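Sturnlow Home Visit Recordings: README

Maintained by Lensa Kumsa and Tâm Khúc
Card last edited 6/21/23

What this is

Recordings from a demonstration visit in April, when the Sturnlow two-arm robot was run in a lived-in home for an invited group. The home belongs to a family who had agreed to a full day of people and equipment. Guests came through in small groups, stood wherever there was room, and could ask for a task to be run again. The recordings were kept and cut into episodes afterward.

The set is small and was not planned as training data. It is useful for checking how a model handles real rooms after being trained on lab tables. If you need clean, repeated trials of one task, use the Platuleck bench set.

Contents

Episodes: 1128
Task sheets: 18
Guests who signed the recording form: 51
Longest episode: 700 frames

Each episode folder holds the head view, the left wrist view, the right wrist view, joint positions for both arms, gripper opening, and a notes file in plain text. The notes file is often one line. In some episodes it is blank.

Who ran it

Lensa ran the arms for most of the day. Tâm kept the log and looked after the guests. Both of us wrote notes, so the style changes from one folder to the next. Where the notes say "L" or "T" they mean the operator and not the left arm. The arms are always written out as "left arm" and "right arm."

Task group A: bowls on the folding table

Group A was the part most guests asked to see. The task sheet calls for one bowl to be held or steadied by one arm while the other arm stays clear and watches. The bowls came out of the family's own kitchen, and their sizes were not measured.

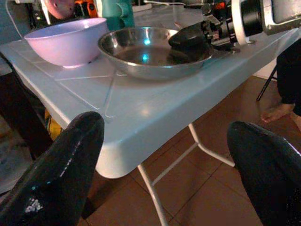
Group A, wrist view. One finger of the other arm against the inside of the steel bowl, pink bowl to the left.

Polished metal gives a lot of trouble in this group. Highlights move across the bowl as the arm moves, and our depth estimates inside the rim should not be trusted. We left these episodes in and did not try to fix them. The field depth_ok is set to 0 for all of them.

A finger touching a bowl is logged as contact even when nothing is lifted. If you are counting grasps, filter on gripper opening as well as on contact.

Task group B: moving through the house

Group B covers travel between rooms, with both arms held forward and the grippers open. There is no object to pick up. Guests were told to stay behind the robot during these runs. The kitchen passage was the hardest stretch, with a chair on one side and a fan standing on the floor ahead.
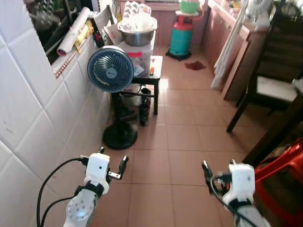

Task group C: reaching low

The group C sheet was written by Tâm the evening before the visit. It asks the operator to bring a wrist down close to the floor and look under furniture with the gripper open. Some guests expected the robot to pull things out. That was never on the sheet, and an episode is complete when the named object is in the wrist view and the arm has stopped.

The named object is chosen by a guest from whatever is already in the room. We added nothing to the house for this group.
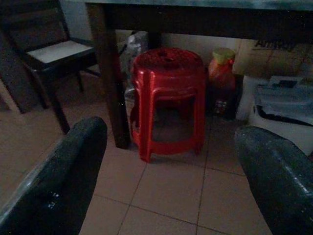
Labels in group C were typed in by hand and follow the guest's own words, so the same thing may go by several names. We merged the obvious pairs and kept the original wording in a second column. Color is the safest thing to search on. The red stool under the dark table is easy to find that way, while the bunched-up plastic bag behind it is pale, has no fixed shape, and got a different label from almost every person who labeled it. Boxes and wrapped packages are labeled only when a guest named them.

Task group D: turning and approach

Group D is made of short runs toward or past a table. The sheet asks for a turn, a stop, and a pause before the next move. Questions from guests made some of the pauses long. We trimmed a pause only when the arms were fully still.

Many head view frames in this group are blurred. Do not drop them without looking first. Joint positions are still good in blurred frames, and the arms themselves can often be made out when the room cannot.
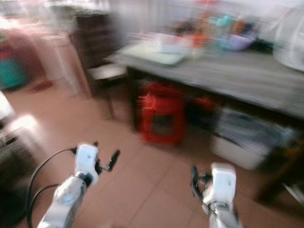 Group D, head view. Heavy blur across the room, both arms forward, red shape under the table.

Known problems

Left and right wrist files are swapped in part of group A. The list is in swapped.txt. We did not rename the files, as two people had already built on them.

The group B log starts late. Tâm was at the door letting people in.

Start times are from the Mai control laptop, which was set to the wrong time zone. Use them for order only.

Audio was recorded and then deleted. Guests had been told that their questions would not be kept.

People in the recordings

Guests and family members may appear in part, usually legs, feet, or a sleeve. Episodes with a readable face were removed before release. If you find one we missed, send the episode number and we will take it down. Please do not try to work out who anyone is or where the house is.

Splits

There is no official split. The Sidgate group holds out all of group C for testing, and their split file is included as sidgate_split.txt. Splitting at random by frame will put near copies on both sides, so split by episode.

Use

Research and teaching. Ask first for anything else. Questions about arms and calibration go to Lensa, and questions about logs and labels go to Tâm. Corrections to the notes files are welcome in any format, as long as the episode number is on the first line.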